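Visite du site de Pludville - compte rendu de la délégation Bornon

Dans le cadre de son programme annuel de visites, l'association Bornon a été reçue en décembre à Pludville par la maison Belmonte, qui y exploite un domaine fruitier et un logement témoin consacré à l'art de la table. La délégation comptait 17 participants, répartis en deux groupes dès l'accueil, à 9 heures.

La matinée a débuté par la présentation des vergers et de la station de conditionnement. Le domaine entretient 130 parcelles, dont les plus anciennes sont conduites sans irrigation. Les agrumes ne sont pas cultivés sur place : ils proviennent du groupement Faningate, avec lequel la maison entretient des relations suivies. Les chambres de conservation, d'une capacité de 3000 cagettes, n'ont pu être parcourues qu'en partie, en raison d'une opération de maintenance signalée aux visiteurs à leur arrivée.

Le second temps de la visite s'est tenu dans le séjour du logement témoin. La maison Belmonte y étudie la présentation des fruits dans un cadre domestique, à l'échelle d'une table familiale. Le choix du linge a fait l'objet d'un exposé détaillé. Les nappes brillantes de couleur unie sont retenues pour les essais, leur teinte devant s'accorder avec les fruits de saison. Le vert a été préféré cette année au blanc et au brun.
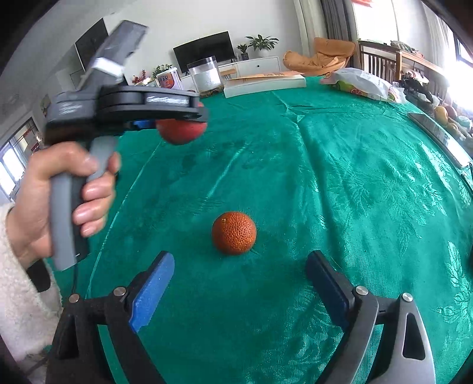 Orange posée sur la nappe verte, dans le séjour.

Les échanges ont ensuite porté sur l'aspect de l'écorce. Il a été rappelé que le relief et les pores apparents d'une orange ne suffisent pas à juger de sa qualité gustative, et que la cicatrice pédonculaire mérite un examen attentif au moment de l'achat. Plusieurs participants ont souhaité connaître les conditions de conservation à domicile. Il leur a été conseillé de disposer les fruits sans les entasser, à l'écart des sources de chaleur.

La délégation a également pris connaissance du catalogue de nappes et de linge de table, riche de 83 références - la consultation des échantillons a toutefois dû être écourtée pour respecter l'horaire du car. Un exemplaire du catalogue est consultable au secrétariat de Bornon.

L'association adresse ses remerciements à la maison Belmonte pour la qualité de son accueil. Les membres intéressés par une prochaine visite à Pludville sont invités à se faire connaître par écrit auprès du secrétariat.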